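Lesgate Evening Classes
Home Organisation, session 4: Sorting a mixed table

Welcome back, everyone, and thank you for bearing with the parking. Tonight we leave cupboards behind and turn to the table where everything ends up – the post, the toys, the remote control, the book you meant to finish.

Please work in pairs and start by simply grouping. Toys go with toys, bottles stand together, and anything that belongs in another room goes to the end nearest the door. Small pieces want an open tray, where a child can reach them, and the clear boxes do nicely for things you like to see at a glance.

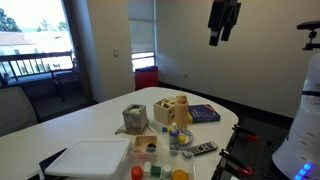 Keep each lid beside its own box while you work, and do take your time over it. We'll stop after 9 minutes and compare notes before the tea break.

For next week: try one table at home, and bring the Orkel worksheet with you.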